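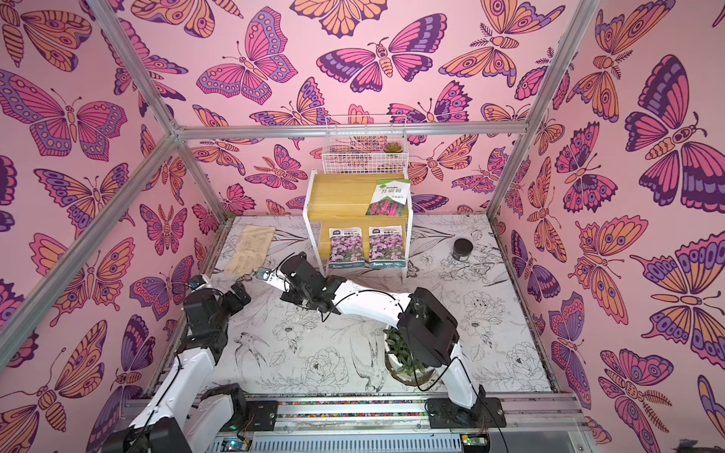

Do the new cell rules cover the small tabletop arms too? They cover every arm we run, tabletop or not, from the first power-up after you read this.

Osavport robotics newsletter
June 27, 2022
By the cell safety desk

Quick one this time, the full text is on the shared drive under Zullance. Version 2 of the good practice sheet is out and it replaces the old one completely. Please bin the printouts. Half the benches still have the October copy taped up and it has the wrong stop procedure on it.

Main changes. Two arms on one rail now count as one machine. One stop button, one log sheet, one person in charge of the session. If the left arm faults, both get stopped, even if the right one is doing fine. We had people resetting one side with the other still live – no more of that.

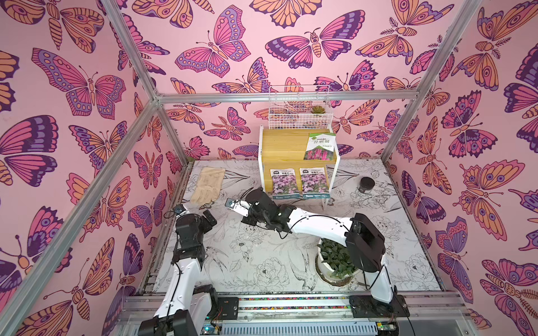

The person in charge signs on at the start and signs off at the end. Swapping halfway is OK but it goes in the log, with a time. Initials are enough. Hands stay out until both arms are parked and the motors are off. Paused doesn't count as off. Reaching in to straighten something that fell over is still reaching in.

Speed. First run of any new task goes at 20 percent, and stays there for 5 clean repeats before anybody turns it up. Plurnwood asked for fewer, the answer was no. Shared reach needs a written plan, a couple of lines is plenty, saying wich arm has right of way in the middle.

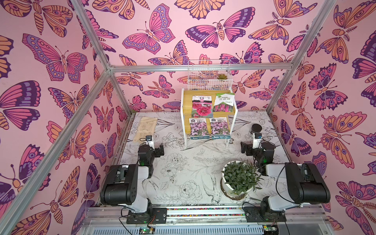
And if the plan changes, new lines, new initials. Don't cross out the old ones so hard we can't read them.

Cables get a look before every session, base to wrist, by eye and by hand with power off. Anything nicked or pulled tight, tag it and leave it. Deschamps is doing the spare sets, order through them and not off the internet please. Almost 890 log sheets came back from the last round and the most common blank was teh cable check. Fill it in.
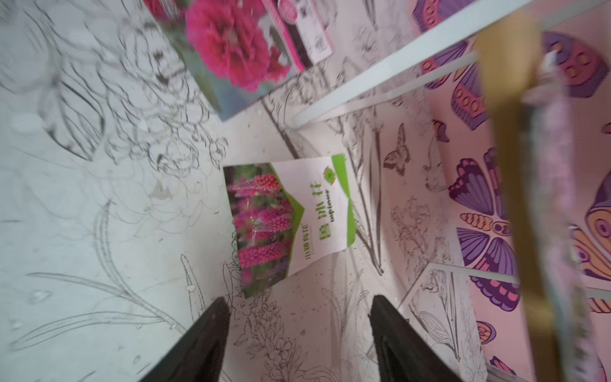 What happens if a gripper drops something mid-run? Let the run finish or stop both arms, note it in the log, and pick the item up only once the motors are off.

Comments on version 2 go to the desk inbox, subject line Zullance. Short ones get read first.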